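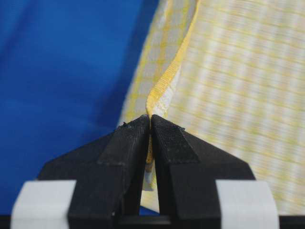

How do I report injured wildlife on the road near Samville?

Call the Brusano Wildlife Line, which is staffed from 7 am until late every day. Give the nearest cross street or kilometre marker, the kind of animal if you know it, and whether it is moving. Stay in your car if traffic is heavy.

What if the animal is already dead?

Call anyway. Marsupials may have live young in the pouch, and a carer can check. Please don't pull a joey off the teat.

Can I keep an orphaned joey until someone arrives?

Yes, for a short time. Keep it warm, dark and quiet, and don't offer cow's milk. Raising native animals at home requires a licence.

Who looks after the animals?

We have 77 licensed carers between Samville and the Skastel Range. Last year they took in nearly 200 wallabies, most of them hit by cars.

Do you take foxes, rabbits or feral cats?

No. Contact the council about these.

Is there training for new carers?

The basic course runs over 3 evenings in September, starting on a Tuesday. Bookings open a month earlier at the Samville office.

Can I drop an animal at the office after hours?

No. Ring first and you'll be told which carer or vet is open.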